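Minutes – Irkholm open day visit, October 28, 2020
3 comments | 17 shares

Present: Agnes Myklebust, Farzad Talebi, Consuelo Barrera, and me (Ynyr Kemeys, taking notes again, so blame me for the spelling). Sepehr Amini sent apologies.

We got started late as Consuelo was still parking. I read out the September minutes, no changes, and then we went straight to the visit. Farzad thought the laundry demonstration was the best part of the day and I have to say I agree! The team from Restbridge work with hand-held grippers, one in each hand, and they do it all on an ordinary bed with a fitted sheet on it – no lab bench anywhere. They told us they want 1000 folds recorded before the end of the year and they have 172 so far, so there's a way to go.

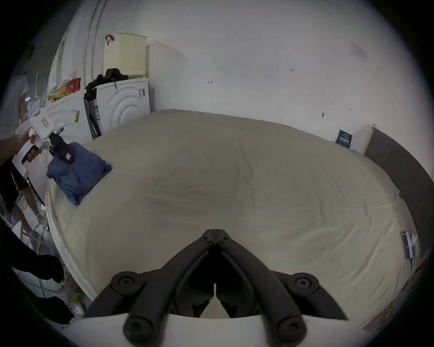

Demonstrations

The blue garment was the one Agnes kept asking about. She wanted to know how you keep hold of the top of it with those black jaws and still get the rest to lie flat on the sheet. Slowly, was the answer. Farzad had a go himself and made a terrible mess of it (he asked me to minute that he enjoyed it).

Costs

Consuelo has a quote of 3000 from Kula for a demo at our place in the spring. Agnes felt that was steep. Agreed to ask Safavi for a second price before we decide.

Actions: Consuelo to call Safavi. Farzad to write a thank-you note to Restbridge. I'll send these round to Sepehr.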